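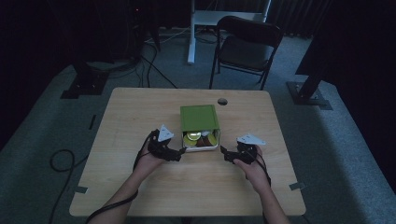
3.2 Agreement between automated and subjective refraction

Subjective refraction was treated as the reference method throughout. At both sites, Durow and Skekley, it was carried out by an optometrist who had not seen the output of the Moltuvance autorefractor. The order of the two measurements was set by the clinic schedule and was not randomized. Patients seen in the morning had the automated reading first, and those seen in the afternoon had it second. We return to this point in Section 4.

A total of 290 adults completed both measurements. Only the right eye was analyzed, so that correlated data from the two eyes of one person did not enter the same model. Each refraction was converted to power vector form before comparison: the spherical equivalent (M) and the two cross-cylinder components (J0 and J45). This avoids the well-known difficulty of averaging cylinder axes directly, where axes of 5 and 175 degrees lie close together in practice but far apart in arithmetic.

For M, the automated method gave slightly more minus power than the subjective one. The bias was larger in younger patients and close to zero in the oldest group. This pattern is consistent with residual accommodation during the automated reading, although cycloplegic drops were not used and the explanation could not be tested. J0 and J45 showed no clear bias in either direction. Figure 3, in the supplement, plots the difference against the mean for each component, with the limits of agreement drawn as dashed lines.

The limits for M were wider at Skekley than at Durow. Two features of the sites may have contributed. Skekley used a shorter testing lane with a mirror, and its patients included a higher share of long-term contact lens wearers. Lens wearers had been asked to leave their lenses out on the day of the visit, but compliance was recorded from the patient's own account only. When lens wearers were removed from the analysis, the gap between sites became smaller but did not close.

Visual acuity was measured with each correction in a trial frame, using the Ibarra letter chart at high contrast. The median difference in acuity between the two corrections was less than one line. A small group of patients read noticeably fewer letters with the automated correction, and most of them had early lens opacity noted on slit lamp examination. Media opacity is a recognized source of error for instruments that depend on light reflected from the retina - a low confidence score from the device was also more common in this group.

Repeat readings were available for a subset of patients at Durow, taken by the same technician with the head repositioned between attempts. Repeatability was better than between-method agreement for all three components. The device therefore appears to be consistent with itself, and its disagreement with subjective refraction is mainly a matter of offset and individual response. A fixed correction to M was considered, but one constant would have overcorrected the older patients, and no age-specific term was fitted in this sample.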